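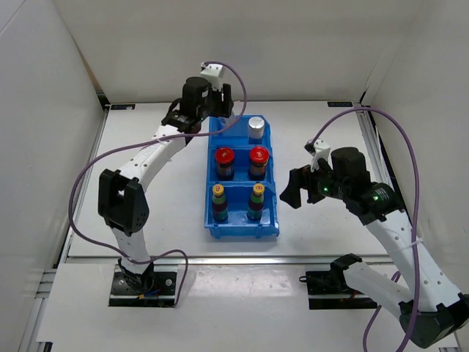 Anyone who sorts their jars by height will have to do it again in a month, according to one reader who wrote in after our first piece on the Clidum drawer scheme, and she had thrown out two sets of dividers before giving up on the idea. Plenty of other letters said much the same.

News > Household > Storage

Print this page | E-mail this story

Reading time: 3 minutes

Divided trays will "end the messy cupboard", says storage firm

A household storage company wants 3000 homes to swap their open shelves for plastic trays split into compartments, and says the change will save families time every day. It has not yet shown how much.

Konda, which sells trays and tubs by post, announced the scheme in May under the name Clidum. Households that sign up get a set of trays and a booklet on what to put in them. The idea is simple enough. Each container gets a compartment of its own, stands upright in it, and goes back to the same place after use. Blue plastic trays of this general sort, with a handful of containers stood in them, have been turning up in shops and workrooms for years, so the novelty is hard to spot.

The firm says 2988 households have put their names down so far, which leaves it 12 short of its target. It did not say how many of those had opened the box. Asked whether anyone had dropped out, a spokeswoman said the figures were "very encouraging" and that a fuller account would follow in the autumn.

What evidence there is comes from an earlier trial, in which 900 homes used the trays for seven weeks. Most of those who filled in the form at the end said their cupboards were tidier. The trouble is that the form went only to people who had kept the trays, and there was no comparison with homes that had simply had a good clear-out. A person who spends an afternoon emptying a cupboard, wiping it down and throwing away the old spices will usually end up with a tidier cupboard, tray or no tray.

There is also the matter of size. A compartment is a fixed shape and containers are not. A slim bottle tips over in a wide space, and a fat tub will not go into a narrow one at all. Konda's answer is that buyers should move their goods into matching containers, which it also sells. The booklet spends four pages on this and half a page on labels.

Zorkano, a rival, dropped its own divided tray last year and went back to plain open boxes. It said customers liked the compartments in the shop but used them less at home, where they tended to fill up with batteries, string and spare keys. Pietrzak, which makes trays for both companies, would not comment.

None of this makes the trays useless. For small bottles and jars that are used often and bought in the same size each time, a divided tray in a deep drawer is a decent thing to have – it stops them sliding about and you can lift the lot out in one go. Whether that is worth a national scheme is another matter.

Konda says places are still open and that trays can be sent back unused within a month. Return postage is paid by the customer.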